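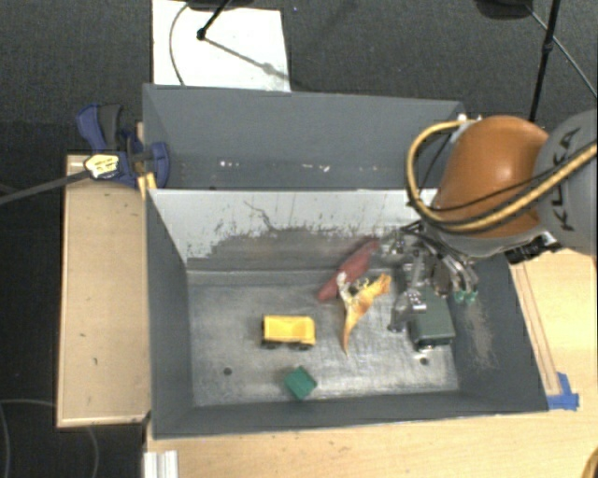
Figure 1. A grey rectangular bin with mixed contents, among them a toy vehicle.

4. Record error in mixed-item storage

4.1 Background and definitions

A bin is called mixed when it holds items belonging to more than one product line, and single when all of its items share a line (for a mixed bin see Figure 1). The distinction matters for stock records because the two kinds of bin fail in different ways. In a single bin the record can be wrong only in quantity. In a mixed bin the record can be wrong in quantity, in identity, or in both at once, and the two errors may hide one another. If a toy car is booked in as a toy lorry, the total for the bin remains correct, and a check of totals alone will pass it.

We use the term swap error for a record that gives the right total with at least one wrong identity. A loss error is a record that shows more items than are present, and a gain error is one that shows fewer. Earlier work on retail stock has mostly dealt with loss errors, which have a plain cost to the seller. Swap errors have had less attention, although they lead to the same outcome for the customer, who orders one thing and is told later that it cannot be sent.

4.2 Sites and sample

Records were taken from two returns depots, Ovodberg and Kodthorpe. Both handle goods sent back by customers, chiefly toys, kitchen goods and small tools. The depots use the same stock software and the same labels. They differ in how returned items are put away. At Ovodberg an item goes into the nearest bin with space. At Kodthorpe staff are asked to avoid placing two items of similar shape in one bin, and the software gives a warning if the item type is already present.

The starting list held 2000 bins. Bins that were empty at the time of the check were removed, as were bins whose labels could not be read by the hand scanner. This left 1425 bins for analysis. All checks were made in September, before the seasonal rise in returns. Each bin was emptied onto a bench, its items were scanned one at a time, and the result was set against the stock record held at the start of the shift. Where an item carried no readable code it was matched by hand using the product list.

A second check was made on 200 bins drawn at random from the sample. The second checker did not see the first result. Where the two disagreed, the bin was checked once more by both together and the agreed result was used.

4.3 Measures

Two measures are reported. The first is the share of bins with any error, which is the figure most depots keep for their own use. The second is the Mandell score, which weights each error by the demand for the item concerned. An error on an item that is never ordered adds very little to the score, while an error on a popular item adds a good deal. The score was worked out separately for swap, loss and gain errors.

The MacLeod correction was applied to bins that had been used between the start of the shift and the check. Without it, a pick made in that interval would be read as a loss. The correction removes from the record any item with a confirmed pick time earlier than the check time. It does not deal with picks that were made and not confirmed, and these remain in the data as loss errors.

4.4 Results

Mixed bins had a higher share of errors than single bins at both depots. The gap was wider at Ovodberg. Most of the difference between the depots came from swap errors; loss errors occurred at a similar rate in each. Gain errors were rare and were found mainly in bins close to the packing benches, where an item taken in error is likely to be put back in the wrong place.

The number of items in a bin was a weaker guide to error than expected. Once the likeness between items was taken into account, bins with many items were only slightly worse than bins with few. A bin holding several unlike objects was usually recorded correctly. A bin holding two versions of the same object, differing in colour or size alone, was often not.

The Mandell score changed the order of the results in one respect. Kitchen goods had fewer errors than toys by simple share, but scored higher when weighted, as demand for them was concentrated in a small number of lines. A depot that relied on the simple share would therefore direct its checks to the wrong part of the store.

4.5 Limits

The depots were not assigned their put-away rules at random, and other differences between them may explain part of the result. Kodthorpe has longer shifts and a lower turnover of staff. The removal of bins with unreadable labels may also have made both sites look better than they are, given that a worn label tends to go with a bin in heavy use. The sample covers one month and should not be taken to show the rate of error at busier times of year. Items matched by hand were kept in the main analysis; leaving them out lowered the share of swap errors at both depots and did not alter their order.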